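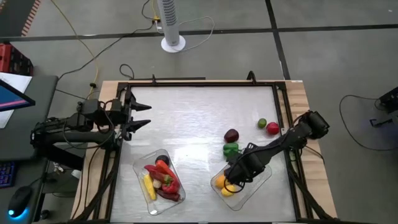
Handling and Sorting Fresh Produce
Notes for Unit 3: Mixed trays
Rianne Wouters

Bring these notes to the practical. Reading for this unit is chapter 3 of the course reader, the part on storage groups. The section on leafy greens can wait until July.

1. Why we sort

A mixed tray is how most produce reaches a small kitchen. Somebody fills it at the market or at the back door, and everything goes in together: roots, peppers, bulbs, fruit. It can stay that way for an hour. It should not go into storage that way. Garlic wants dry air, carrots want damp air, and a tomato that spends a week in the refrigerator loses most of its flavor.

Sorting is the step between delivery and storage. In this course we sort by how an item keeps, and leave botany out of it. A bell pepper is a fruit to a botanist. For us it goes with the vegetables.

2. Working set

The practical uses whole, unwashed items on a metal surface with clear plastic trays. The garlic, carrot, corn, sweet potato, red bell pepper and chili start out together in one tray. The orange and the lemon have a tray of their own. The plum, lime, tomato and green bell pepper are on the metal.

Clear trays are used all through the course. You can check the bottom layer from the side without turning anything over, and soft spots usually start at the bottom.

3. Storage groups

Group A, cool and damp: carrot, corn, bell peppers, chili. Crisper drawer, high humidity. Peppers must be dry on the outside when they go in. Corn is the most urgent item in the group. Its sugar starts turning to starch at harvest and the change is faster at room temperature, so use it first.

Group B, dry and dark, not refrigerated: garlic, sweet potato. Keep air moving around both. A sweet potato held in the refrigerator can develop a hard center that stays hard after cooking. Don't put garlic in a sealed bag.

Group C, citrus: orange, lemon, lime. A few days on the counter is fine. For longer storage, refrigerate. Limes dry out sooner than oranges, and the skin goes hard and brown in patches.

Group D, ripen first: plum, tomato. Leave at room temperature until they give slightly under the thumb. A ripe plum can then be refrigerated. A ripe tomato is best eaten, or kept cool for a short time and brought back to room temperature before serving.

Group D also gives off ethylene – the plum more than the tomato – and should not sit against Group A for long.

4. Order of work

Take the loose items first. They roll, and a round fruit on bare metal will end up on the floor if someone bumps the table. Next, empty the mixed tray from the top down. Long items such as the chili and carrot come out before the things underneath them. Do not pull a carrot out from under a pepper.

Hold firm items around the middle. Hold tomatoes and plums from below with as little pressure as possible. A bruise on a dark plum is hard to see and may not show until the next day, when the flesh under it has gone brown. Chilies are lifted by the stem end, and hands are washed afterward.

Set items down. Don't drop them, even from a low height. Citrus will stand it, the rest won't.

5. Terms

Ethylene: a gas given off by many ripening fruits. It speeds ripening in others.
Curing: holding sweet potatoes or garlic after harvest so the skin toughens. Ours are bought cured.
Chilling injury: damage from cold above freezing. Pitting, soft patches, poor flavor.
Culling: removing damaged items before they spoil the ones next to them.

6. For the practical

Write a sorting sheet with one line per item: name, group, condition, where it goes. Condition is one of three words – sound, use today, cull. If you are between two groups, write both and give a reason. Green bell pepper has caused arguments before. It goes in A.

Sheets go in the tray by the door of room 32. Late sheets go to me directly.

Next unit: washing and drying. Bring a clean towel.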